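# Sotine, second shift

Jaws open. Sandrine Tanguy had them parked wide before her coffee was down.
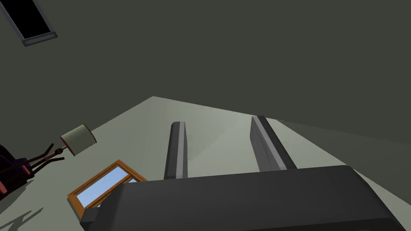

## 5 a.m.

Fault 34 again. Left finger slow to home, the right one fine. Always the left.

"Grease?" said Solange Pruvost over the phone. Bad line. Wetero's night desk, a kettle going behind her.

"Did grease. In May."

"Rail screws, then."

Hex key. Where was the bloody hex key. Under the Greso manual, page 91, coffee ring on the torque table. She read round the ring. Snugged one screw, then its mate. Second one turned way too easliy.

"Well?"

"Loose as a tooth."

Threadlocker, a dab. Wiped her thumb on her trousers. Zeroed the offset, typed it in again becuase she didn't trust the first go.

"Cycle it," said Solange.

"Give us a minute."

Closed. Open. Closed. She was counting under her breath, lost it somewhere past twenty and started over.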